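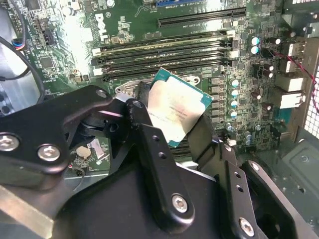

12 January 2021

Gripper day again. I was in by seven with a thermos and a bagel and had the old tower case on the bench before I'd taken my hat off, so you can guess how I slept. I've been lying awake over fingers. Steel fingers, rubber fingers, fingers with notches. My own are fine, thanks, apart from a paper cut.

So, the linkage gripper versus the Flakmont parallel one. I promised Sandberg a recommendation by the end of the week and I keep wanting to put it off, partly out of fondness (I've been using the Flakmont since June and I know all its moods) and partly because the linkage one keeps surprising me. It's a big black lump of a thing, all plates and arms and hex screws, and the first time I looked through the wrist camera I groaned out loud. Half the view is gripper! You get your chip, you get the memory slots, and the socket you're aiming for is mostly hidden behind the very fingers that are supposed to be going there. With the Flakmont on I can at least see two corners of the socket all the way down.

But the grip is so good. The left finger is an angled bracket that comes in against the edge of the processor and the right one is more of a plate, and between them they hold on at a tilt without any fuss. I tried nudging the chip with a plastic spudger and it didn't shift at all. The Flakmont would have let it slide, and then I'd have spent ten minutes fishing around on the motherboard with tweezers and saying things. Did that twice last week. Once it went under the power supply.

I ran 80 pickups on each before lunch, same tray, same chip, same speed. The linkage gripper dropped none. The Flakmont dropped 12, and most of those came late, so I suspect the pads are getting slick. I wiped them down with alcohol and meant to repeat the run, then got distracted by the lighting, which deserves its own paragraph of complaint.

The lighting! There's a nasty glare on the left ends of the memory slots, right where I wanted a reference point. I'd been so pleased with myself for choosing the white clips as landmarks, nice and bright against a green board, and of course in that patch the whole area just washes out. I moved the lamp, and the glare moved to the load plate. Moved it back. Taped a sheet of baking parchment over the lamp and that helped a bit, though it also started to smell, so I took it off again. Must order a proper diffuser. Grosico had one in their catalog for not very much, and I'd rather pay than set fire to my notes.

The etching on the chip is hopeless too. I'd hoped to read which way around it was from the lettering on the metal lid, but from the wrist all I get is faint little lines. I'll have to use the corner mark, or put up a second camera looking down from the side. I'm leaning toward the second camera. It would fix the hidden socket as well, and then my main grumble about the linkage gripper goes away.

After lunch I swapped controllers, old one out, the Proltdale box in. It took forever to boot and then threw error 1403, which the manual describes as "general fault." Thank you, manual. Unplugged everything, plugged it all back in, no error. Once it was going, though, the closing motion was lovely and smooth, much less of that little jerk at the end that I'd been blaming on the fingers. So now I have to redo this morning's numbers with the new controller to be fair to the Flakmont. Bah.

Best placement of the day was 17 thousandths of an inch off center, with the linkage gripper, and I did a small dance by the parts cabinet. The next one was miles out. I think I bumped the case with my hip.

For tomorrow: fresh pads on the Flakmont, clamp the tower down this time, tie back that thick black cable on the left before it ends up somewhere it shouldn't, and find the good tweezers. I had them at four o'clock. Also we're out of milk and I have to call the dentist.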